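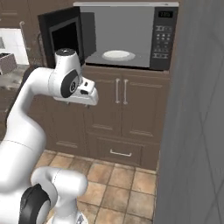
4. La ventaja de campo y el efecto del público: una relectura

La literatura sobre baloncesto da por sentado que el pabellón lleno vale puntos. La afirmación se repite en crónicas, en manuales de entrenadores y, con menos excusa, en artículos revisados por pares. En esta sección examinamos hasta qué punto los datos de la liga de Zosterham permiten sostenerla. Nuestra respuesta es que muy poco.

El trabajo más citado al respecto es el de Rathore, que atribuye al ruido de la grada una diferencia de 4 puntos por partido a favor del equipo local. El cálculo es correcto en lo aritmético. El problema está en la muestra: los encuentros con mayor asistencia son, casi por definición, los que disputan en casa los mejores equipos, y un buen equipo gana con público o sin él. Rathore introduce un control por clasificación, pero lo toma de la tabla final de la temporada, es decir, de una variable que ya contiene los resultados que se pretende explicar. No conocemos ninguna réplica que haya corregido este punto.

4.1. Reanálisis

Volvimos a estimar el modelo con los registros de los 11 clubes de la liga, usando como medida de fuerza el balance de cada equipo en los 15 partidos anteriores al encuentro analizado. Quedaron fuera los partidos del arranque del curso, incluidos los de agosto, para los que no existe historial suficiente. Con esta especificación, el coeficiente de asistencia pierde la mayor parte de su tamaño y su intervalo de confianza incluye el cero. La ventaja de jugar en casa, en cambio, se mantiene. Son dos hallazgos distintos y conviene no mezclarlos, cosa que la prensa deportiva hace de forma habitual y que Rathore hace en sus conclusiones.

Nseir ha defendido una vía indirecta: el público no mejoraría al jugador local, pero sí inclinaría al árbitro. La hipótesis es razonable. La prueba que ofrece lo es menos. Su recuento de faltas no distingue entre las señaladas en juego abierto y las tácticas de los últimos minutos, que comete sobre todo el equipo que va perdiendo. Si el visitante pierde más a menudo, acumulará más faltas de ese tipo aunque el arbitraje sea impecable. Al retirar los 4 minutos finales de cada partido, la diferencia que describe Nseir se reduce casi un 30 %, y lo que resta depende en buena medida de un solo pabellón, el de Mwakalinga, cuyas actas presentan lagunas.

4.2. Sobre los datos de sonido

Se ha propuesto sustituir la asistencia por mediciones acústicas, como las que recoge el sistema Odiseck en la pista del Sametti. La idea resulta atractiva, pero hereda el defecto anterior y añade otro. El volumen de la grada sube después de una canasta local, de modo que correlacionar ruido y anotación dentro del mismo cuarto equivale a medir el entusiasmo por lo ya ocurrido. Un desfase temporal adecuado podría aliviar el problema; la versión de los datos que consultamos el 6 de abril de 2022 no trae marcas de tiempo lo bastante finas para intentarlo.

Nada de lo anterior demuestra que el público carezca de influencia. Una muestra de este tamaño tampoco permitiría demostrarlo. Sí creemos que la carga de la prueba se ha repartido mal, y que los testimonios de jugadores y técnicos sobre el ambiente de una cancha, por sinceros que sean, no deberían figurar como evidencia en el apartado de resultados. En la sección siguiente consideramos los desplazamientos y el descanso entre partidos, dos factores menos vistosos para los que sí disponemos de registros completos.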